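Street parking permits on Anholm Ave — who approved this?

tamara_k
Got the letter today. 300 a year to park in front of my own house, and the hearing was in August while half the block was away. I called the council office and was told it's "settled."
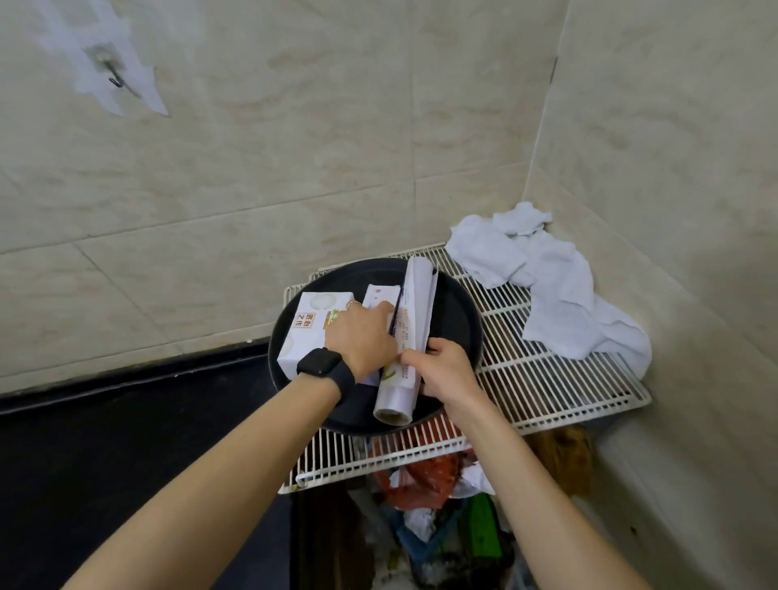

So I'm asking for the minutes. Anyone else in?

jtreloar
Disagree. I went to that hearing. 19 people showed up and most wanted permits.

tamara_k
19 people, out of almost 200 homes!

BrendanOR
Jordan, wasn't one of them the councilman's brother-in-law?

jtreloar
He lives here too — he gets a vote.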